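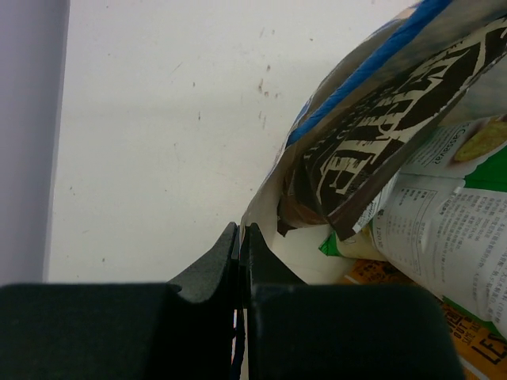 Volker Rieger wrote back after my last report to say it was a cheerful read, but could I please put the money nearer the top this time and say plainly what's going wrong as well as what's going right. Fair enough! So, money first.

Zudeo Youth Wind Band: second report to Curisance on the touring grant

Where the money stands

We have £1,532 left. Most of what's gone has gone on coaches, as we said it would, and the rest on hall hire at Strobel, the bassoon repair (more on that below) and printed parts. The one line we've overspent is printing. I'd priced it on the short version of the folk suite, and then Strobel asked for the whole thing, which has an extra movement and a horn part that runs to pages and pages. I've moved a bit across from the publicity line to cover it, as the grant letter lets me, and publicity has managed perfectly well on posters in the library and a very patient local radio presenter.

Coach prices have gone up again. The firm held last year's price for Strobel but won't for the spring, so I'm getting quotes elsewhere.

The Strobel concert

It went well. I was nervous about the hall, which is long and low and swallows clarinets, but we had a proper hour in there beforehand and moved the flutes forward, and that made all the difference. The audience came to 102, far better than I'd dared put in the application, and a good many of them stayed behind to talk to the players. The march was too fast. It's always too fast. The slow piece in the middle was the best I've ever heard them play it, and I include the rehearsals when they didn't know I was listening from the kitchen.

We shared the second half with the Strobel band, who are older and louder than we are and lent us their timpani so we didn't have to bring ours down the stairs. The joint piece at the end held together right up to the repeat, where half of us took it and half of us didn't. It sorted itself out within a few bars, with a lot of eye contact.

We didn't get back until gone eleven at night. Next time I'd start the concert earlier, because the younger ones were asleep on their feet and the parents had been waiting in the car park for ages.

Food on the coach

I said in the first report that I wanted to stop the service station stop, as it adds the best part of an hour and everyone comes back having spent their lunch money on magazines. We now hand out snacks from bags on the coach and drive straight through. It's cheap, it's quick, and the bags get topped up by whichever family fancies doing it.

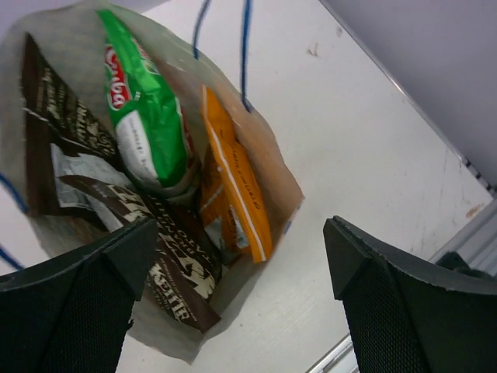

The hour we save goes straight into the rehearsal at the other end, and I'd say that's been the most useful change we've made all year. It means the players hear the room properly before anybody's sitting in it. The brass in particular need it, as they can't judge how loud they are from the practice room at school (very, is the answer).

I've asked families to keep the snacks nut-free, and the allergy list lives in the front of my register now.

Players coming and going

We've had a bit of movement. We lost our second oboe to exams, and we gained 2 bassoons, having had none at all when you first gave us the grant. One of them came with an instrument and the other is playing the school's old one, which had been sitting in a cupboard with a cracked crook and pads like biscuits. The repair cost more than I'd hoped, but it's still a tiny fraction of a new one, and the sound of the low end of the band has completely changed. I keep getting pieces out of the library that I'd written off years ago.

Trombones are still short. I've been into the primary school with a plastic one and let everybody have a blow, and there was plenty of keenness, though arms were on the short side. Give it a year or so.

What families have told us

I sent round a short form after Strobel and got a decent pile back. People like the travelling, and the bursary places have made it possible for several players who wouldn't have come otherwise. They want dates sooner, and I'm guilty as charged on that.
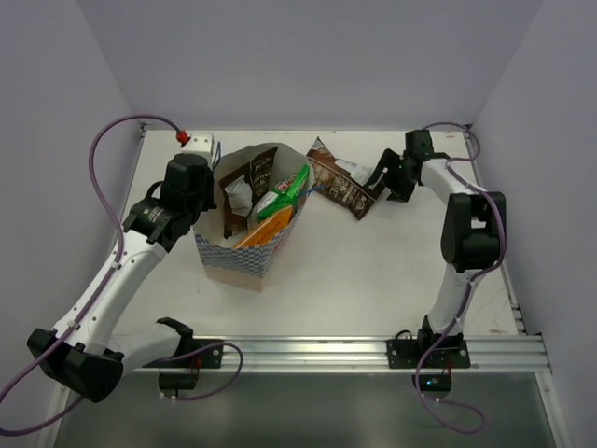 One mum wrote that her son used to practise only when told, and has now started playing along to adverts in the front room, and could we possibly lend him a mute. Several others asked for recordings of their part to practise with at home. I've made a start with my phone and a piano that wants tuning, and I'll do the rest over the holidays.

The only really cross form was about the uniform. The black shirts show everything and they're too warm under lights. I agree, but new ones aren't in this budget and I'm not going to ask you for them here.

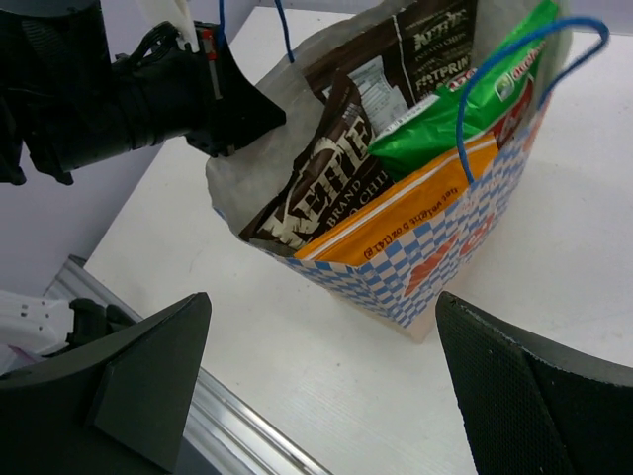
Next up: Bumine

The Bumine trip is booked for the spring and the church has confirmed. It's a lovely space with an echo you could park a bus in, so I've dropped the fast overture and put in a chorale arrangement and the slow movement from Strobel. Their organist would like to play something with us. I've said yes, subject to finding out what pitch the organ is at, and if it's sharp then the clarinets will be having words with me.

Still to do before then: settle the coach quote, get consent forms back (the usual stragglers), find a set of folding stands that don't fold during the concert, and run one rehearsal somewhere echoey so it isn't a shock. The sports hall will probably do if badminton will swap with us.

You're very welcome to come and hear it, Volker, and I'll keep you a seat away from the trombones. Receipts are in the same envelope as this, in date order apart from the printing ones, which are clipped together at the back.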